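세면대 닦기 과제 기록입니다. 캡스톤 수업에서 우리 조가 하는 프로젝트를 여기에 이어서 쓰겠습니다. 한국어로 쓰는 연습도 같이 하는 것이니 이상한 표현이 있으면 댓글로 알려 주세요 🙏

---

프로젝트 이름은 Clelto입니다. Kam-wah Hsu가 지었는데 뜻은 없다고 합니다. 저는 처음에 발음을 "클렐토"라고 했고 Azadeh Mohammadi는 "첼토"라고 해서 첫 회의가 길어졌습니다. 지금은 모두 "클렐토"입니다.

---

목표는 단순합니다. 휴머노이드가 세면대 위에 있는 수건을 잡고, 볼 안쪽을 닦고, 수건을 다시 옆에 놓습니다. 사람은 생각하지 않고 하는 일인데 과제로 쓰면 한 페이지가 넘습니다.

---

## 과제 조건

수업에서 받은 조건을 그대로 옮깁니다.

- 한 조가 녹화할 수 있는 시연은 최대 40개입니다. 실패한 시연도 개수에 들어갑니다.
- 물은 쓰지 않습니다. 수도꼭지에 손이 닿으면 그 시연은 버립니다.
- 보고서는 3000자 이내입니다. 표는 글자 수에 들어가지 않습니다.
- 조종하는 사람과 기록하는 사람은 두 역할로 나눕니다. 같은 사람이 동시에 할 수 없습니다.

세 번째 조건이 저에게 가장 어렵습니다. 한국어로 짧게 쓰는 것은 길게 쓰는 것보다 훨씬 힘듭니다.

---

## 시작 위치

시작할 때 수건은 볼 오른쪽의 평평한 자리에 접어서 둡니다. 너무 반듯하게 접으면 그리퍼가 수건의 가장자리를 못 잡고 위에서 미끄러집니다. 조금 느슨하게 접는 편이 좋다고 Azadeh가 찾았습니다. 끝에 진한 회색 띠가 있어서 수건이 어느 방향인지 머리 카메라로도 금방 보입니다.

닦을 곳은 볼 바닥의 왼쪽입니다. 희미한 회색 점과 얼룩이 그쪽에 모여 있습니다. 그래서 오른쪽에서 잡고, 배수구 마개를 지나서 왼쪽으로 가는 길이 됩니다. 말로는 쉬운데 마개의 테두리가 조금 올라와 있어서 천이 걸릴 수 있습니다.

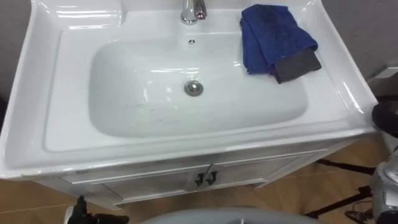

## 조종하면서 배운 것

제가 조종을 맡은 날의 메모입니다. 순서는 중요한 순서가 아니고 제가 틀린 순서입니다 😅

**깊이.** 흰 도자기는 조명이 반사되면 깊이를 알기 어렵습니다. 볼의 안쪽 벽에 밝은 줄이 생기고, 저는 그 줄을 바닥이라고 착각했습니다. 지금은 먼저 배수구 마개를 보고 그 높이를 기준으로 생각합니다.

**누르는 힘.** 약하면 천이 위에서 춤을 추고, 강하면 천이 움직이지 않습니다. Kam-wah는 "빵에 버터를 바르는 정도"라고 설명했습니다. 저는 빵에 버터를 잘 안 바르는 사람이라서 도움이 안 되었습니다.

**손목.** 볼 안에서 손목을 크게 돌리면 팔이 수도꼭지 쪽으로 갑니다. 돌려야 할 때는 손을 먼저 조금 들고 돌립니다. 제가 이것을 안 지켜서 버린 시연이 있습니다. 미안합니다, 우리 조.

---

Ehsan Nazari 조교님이 녹화를 보고 질문을 하나 하셨습니다. "닦았다는 것을 어떻게 정의합니까?"

우리 셋 다 대답을 못 했습니다. 저는 "깨끗하면 닦은 것입니다"라고 말했는데, 조교님은 그러면 처음부터 깨끗한 곳은 로봇이 무엇을 해도 성공이라고 하셨습니다. 맞는 말씀입니다.

---

그날 저녁에 우리가 정한 정의는 이렇습니다.

1. 천이 볼 바닥에 닿은 상태로 정해진 구역을 지나간다.
2. 지나가는 동안 천을 놓치지 않는다.
3. 시작 전과 끝난 후를 같은 조명에서 비교한다.

첫 번째가 제일 논쟁이 많았습니다. Kam-wah는 힘 값으로 "닿았다"를 판단하고 싶어 했고, Azadeh는 영상으로 판단하고 싶어 했습니다. 저는 배가 고팠습니다. 결국 영상으로 먼저 표시하고, 애매한 구간만 힘 값을 보기로 했습니다.

---

## 천을 잡는 방법에 대해서 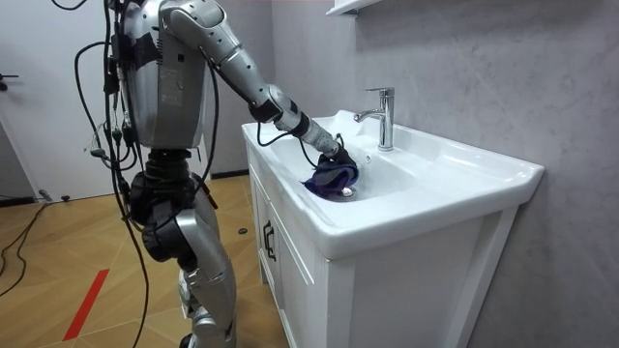

요즘 제가 제일 많이 생각하는 것은 천의 모양입니다. 처음에는 펴서 닦으려고 했습니다. 사람이 유리창을 닦을 때처럼 넓게 펴면 좋을 것 같았습니다. 그런데 그리퍼로 한 점을 잡으면 나머지는 아래로 늘어지고, 닿는 면적을 예측할 수 없습니다. 그래서 방법을 바꾸었습니다. 지금은 뭉친 천을 그대로 쥐고 볼 바닥에 누릅니다. 마개 바로 옆에서 누를 때는 천이 그리퍼 밑에 모여 있어서 어디가 닿는지 비교적 잘 보입니다. 다만 옆 카메라에서는 팔뚝에서 그리퍼 옆으로 내려오는 검은 케이블 고리도 같이 보이는데, 저는 표시 작업을 할 때 이 고리를 천의 그림자로 한 번 잘못 표시했습니다. 표시하는 분들은 주의해 주세요.

---

머리 카메라와 옆 카메라는 서로 다른 것을 잘 봅니다. 머리 쪽은 볼 안의 위치가 잘 보이고, 옆쪽은 팔의 기울기와 수도꼭지까지의 거리가 잘 보입니다. 표시할 때는 둘을 같이 열어 놓습니다. 화면이 작은 제 노트북으로는 조금 괴롭습니다.

---

표시 작업에 쓰는 단어도 정했습니다. 저는 이 부분이 좋습니다. 한국어 동사를 많이 배웠습니다.

- **잡다**: 그리퍼가 천을 쥐고 들어 올릴 수 있는 상태
- **대다**: 천이 바닥에 닿기 시작하는 순간
- **문지르다**: 닿은 채로 움직이는 구간
- **떼다**: 바닥에서 천이 떨어지는 순간
- **놓다**: 그리퍼를 열어서 천을 두는 것

처음에 저는 "문지르다"와 "닦다"를 같은 뜻으로 썼습니다. Azadeh가 나누자고 했습니다. "문지르다"는 동작이고 "닦다"는 결과라고 합니다. 한국 친구에게 물어보니 고개를 끄덕이기는 했는데, 평소에는 그렇게까지 나누어 말하지 않는다고 했습니다.

---

## 중간 발표

일요일에 모여서 발표 연습을 했습니다. 제가 도입 부분, Kam-wah가 제어, Azadeh가 데이터입니다. 저는 "세면대"를 자꾸 "세면기"라고 말해서 슬라이드와 달랐습니다. 둘 다 맞는 말이라고 들었지만 통일하기로 했습니다.

발표 후에 받은 의견을 적어 둡니다.

Elaheh Golestani 교수님: 수건의 시작 위치가 항상 비슷하면 로봇은 위치를 외울 수도 있다. 조금씩 바꿀 것.

Ehsan 조교님: 실패한 시연을 지우지 말고 이유를 적을 것. 보고서에 실패의 종류를 표로 넣으면 좋겠다.

다른 조 학생: 왜 스펀지를 쓰지 않는가?

마지막 질문은 좋은 질문입니다. 스펀지는 모양이 잘 유지되니까 더 쉬울 것입니다. 우리는 모양이 바뀌는 물건을 다루고 싶어서 천을 골랐습니다. 그런데 밤 열한 시에 천을 또 놓치면 저도 스펀지가 부럽습니다.

---

교수님 의견을 듣고 시작 위치를 바꾸는 표를 만들었습니다. 수건을 앞으로, 뒤로, 조금 돌려서, 띠가 반대쪽으로 오게 등등입니다. 남은 시연 개수가 많지 않아서 아무렇게나 섞지 않고 미리 순서를 써 놓고 합니다. 기록하는 사람이 순서를 읽고, 조종하는 사람은 읽은 대로만 합니다.

---

혹시 비슷한 과제를 하시는 분께 질문이 있습니다.

천이 접힌 정도를 어떻게 기록하십니까? 우리는 지금 "느슨하다 / 보통 / 반듯하다"로 쓰고 있는데 사람마다 "보통"이 다릅니다. 제가 "보통"이라고 쓴 것을 Azadeh는 "이건 던진 것"이라고 했습니다. 사진을 기준으로 붙여 놓는 방법을 생각하고 있습니다. 더 좋은 방법이 있으면 알려 주세요.

---

다음 글은 실패 종류 표를 정리한 다음에 올리겠습니다. 지금 초안의 항목 이름은 "놓침", "걸림", "수도꼭지", "Felista"입니다. 마지막 항목은 제 이름인데 제출하기 전에 지워 달라고 조원들에게 부탁했습니다.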